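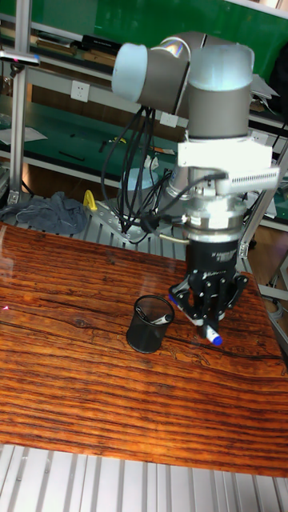 The Other Hand

Mali Rees took the Skindedo off the arm at half past four and put it back in its foam. It had done its 1,000 picks and she had the sheet to prove it. It had two flat fingers and a motor that sounded like a fridge, and it had dropped the marker 5 times. All the drops were in the first 300. After that she had moved the approach down a little and it had behaved.

Now it was the turn of the Onness.

The Onness hand had more fingers than Mali liked. Each one bent in several places and each place had its own small screw. She had written to the makers in July to ask what happened when a screw came loose, and they had written back to say that it shouldn't.

She held the black body up under the flange with her left hand and felt for the first bolt with her right. The arm was called Rey. It had been called that when she started at Brarnden, and the name was on the switch, the logbook and the key to the cabinet.

"You want a hand with that?" said her father from the phone on the bench. He was on speaker because she needed both of hers.

"I've got it."

"What is it you're doing?"

"Putting a different gripper on."

"What was wrong with the old one?"

"Nothing. We're comparing them."

He thought about this. She could hear the kettle at his end, and the dog's claws on the lino.

"So you'll pick the better one," he said.

"I'll write down what they do. Someone else picks."

The second bolt went in, then the rest. She plugged in the gripper cable and tied it back to the bundle so that it wouldn't catch when the wrist turned. Then she ran the arm slowly through its whole path with nothing to hold, her thumb on the stop button. The loops swung and cleared the bracket. She did it again at full speed.

"I was going to ask about Sunday," her father said.

"Go on."

"There's a bloke coming to look at the ute."

She knew about the ute. It had been in the shed since her mother died, and every few months there was a bloke coming to look at it. The last one had offered a fair price and been sent off with a bag of lemons.

"Do you want me there?" she said.

"Only if you're not busy."

She opened a fresh sheet and wrote Onness at the top, and March 8, 2018, and her initials. The task was the same as for the other one. Rey would lift the marker out of the mesh cup, carry it across, hold it over the table, carry it back and let it go. One lift and one return made one pick. Anything that touched the wood when it wasn't meant to was a drop.

She pressed start.

The arm folded itself up and pointed its last link at the floor. The fingers went down into the cup with the marker between them and closed, one slightly after another, the way a person's do. 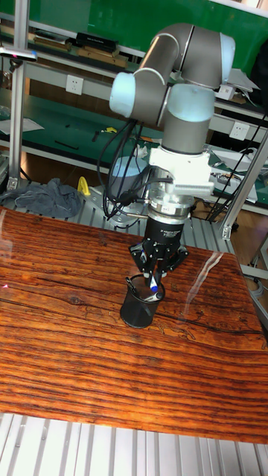
The Onness hand closed around the marker in the cup.

"Is it going?" said her father.

"It's going."

"I can't hear it."

"It's quieter than the other one."

She wrote that in the comments column. Noise wasn't one of the things she had been asked to measure, but whoever ended up working beside it eight hours a day would care.

The marker came up. It went across and back and into the cup. She made a stroke on the sheet. The controller kept its own count, and hers was there to check it, a rule she had made after the controller lost a whole afternoon the previous winter.

Somewhere past the twentieth stroke the marker came up crooked. The fingers had taken it low and it leaned out of them like a cigarette. Mali put her thumb on the button and waited. One finger shifted, then the one beside it, and the marker stayed where it was for the whole trip and went back in the cup at a slant.

The Skindedo would have dropped that. She was fairly sure of it. There was no column for fairly sure, so she wrote "low grasp, held" and left it.

"What did you tell him you wanted for it?" she asked.

"Who?"

"The bloke. For the ute."

"I haven't said. I thought I'd see what he's like."

"Dad."

"Well, I'm not giving it to just anyone."

She made another stroke. It was getting dark in the car park and most of the building had gone home. Dennis from purchasing put his head round the door with his coat on. He looked at the arm for a full pick before he spoke.

"Is that the dear one?"

"That's the dear one."

"Tell me it's rubbish."

"It's done forty."

"The other one did a thousand."

"The other one's had two days," she said. "Go home, Dennis."

He went. Her father asked who Dennis was and she told him. He asked whether Dennis was married and she told him that as well.

At a hundred and ten the hand dropped the marker. The fingers opened early on the way back and it hit the rim of the cup, then the table, and rolled toward her until she caught it. She stopped the run, wrote down the number and the time, and put the marker back in the cup the same way up. Then she went round the fingers with a small driver and tried each screw. One of them took nearly half a turn.

"It shouldn't," she said.

"What shouldn't?"

"A screw came loose. They said it wouldn't."

"Everything comes loose," said her father. "I had the wheel off that ute in Dubbo."

He had told her this before. She let him tell it again while she did up the screw and put a dot of paint across the head, so that she would see if it moved. It took him as long to tell as it took her to do all the others. In the story her mother was holding the torch, and she had held it on the wrong wheel for ten minutes before either of them noticed.

"She never admitted it," he said.

"No."

Mali started the run again. Down, close, up, across. She watched the paint.

"I'll come Sunday," she said. "What time's he due?"

"Ten. You could come at nine and we could start it up first."

"Does it start?"

"It did at Christmas."

She made her stroke, and the one after. He said he had better feed the dog, and that she should eat something as well, and hung up before she could answer. She pulled the stool closer to the table and sat down.

The final count for the Onness, three days later, was 1,182. She had gone past the thousand by accident on the last night and let it run on. It had dropped the marker twice. She put both sheets in the one folder with the note about the screw clipped to the front, and left it on Dennis's chair where he would have to pick it up to sit down.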